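The Single You Can't Stream
Physical-only releases are back, and the fans are paying for it
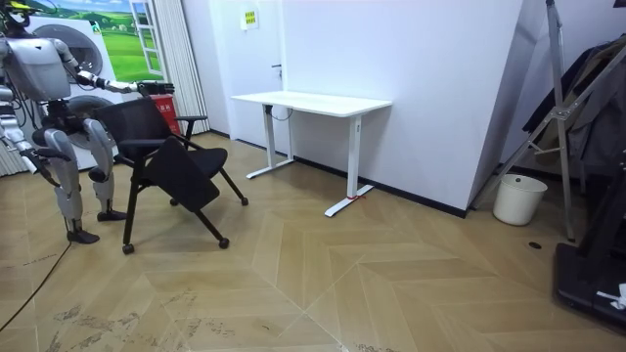 A humanoid robot with one hand on the backrest of a black office chair.

When the pop trio Zomari announced its new single in April, the press release used the word "exclusive" four times in two paragraphs. What it meant was that you could not hear the song on any streaming service. You could not download it either. You could buy a disc, in one of three sleeves, or you could wait for someone to rip it badly and put it up somewhere.

The label, Calent, called this a gift to collectors. I bought the gift. It cost 35 dollars before shipping and came with a booklet, a folded poster and a card with a code on it. The code unlocked a video of the group opening the same package.

The song is fine. It has a good bass line and a chorus that lands about where you expect it to. If it had turned up on a playlist I would have let it run. Whether I would have paid 35 dollars for it on the strength of the first minute is another matter, and the whole plan depends on my not getting to hear the first minute.

Labels like to talk about this sort of release as a stand against streaming. Music has been made worthless, the argument goes, and a physical object gives it weight again. I have some sympathy. Anyone who has seen a small band's streaming statement would. But Zomari is not a small band, and a single sold in three sleeves with three different photo cards is not a protest. It is a way to sell one song to one person three times.

Calent says the first pressing of 2,000 sold out in a day. I have no reason to doubt it. I would like to know how many buyers that was. The label would not tell me, and said only that it was "thrilled by the response." On the fan board I follow, one member posted a photo of nine copies and asked if anyone wanted to trade cards. The replies were mostly people with their own stacks.

Compare the folk duo Grevis, who put out a 10-inch record last year in a run of 139. They made that many because it was what they could afford. The songs went up online the same week, for whatever people cared to pay. The record sold slowly, mostly at shows, and I doubt it made much. Still, everyone who bought one knew what was on it.

Then there is the chart question. A disc sold through a label's own store often doesn't count toward the main singles chart, depending on how it is packaged and who reports it. Calent presents this as proof of pure motives. A group that skips the chart also skips the risk of a low number next to its name. The last Zomari single that was eligible for everything dropped out of sight after a week, and I can see why a manager might prefer "sold out" as a headline.

A second pressing of 1,000 is now on sale, with a fourth sleeve. It includes a live version taped at the Stamatopoulos Theater, which was not on the first. People who already own the song three ways will need this one too.

I asked Calent whether the track would ever be streamed. The answer was that there were "no current plans." The B-side, for what it's worth, is the better song.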